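Shape blocks at the Tutatwood toy library

The toy library has put its plastic shape blocks back on the shelf after sorting them in May. Members can borrow a set for 30 days, and there are six sets to go round. The blocks are brightly coloured, with a crosshatched texture on top that small fingers seem to like. The yellow hexagons are the favourites — they stand up well and sit flat against each other.

A pale wooden board makes a good surface for them at home. Carpet is too soft for building. 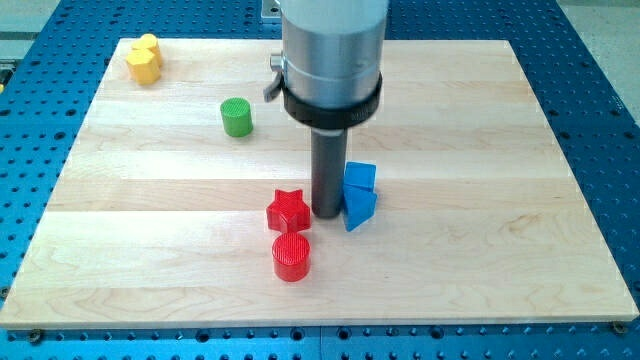

Annag Rutherford wrote to ask that families wipe the blocks before returning them, as the grooves on the last set she borrowed were full of playdough. Warm water and an old toothbrush did the job, she said.

Sets can be booked with Ross Imrie at the Ambrose Street desk. Replacement blocks are 50 cents each.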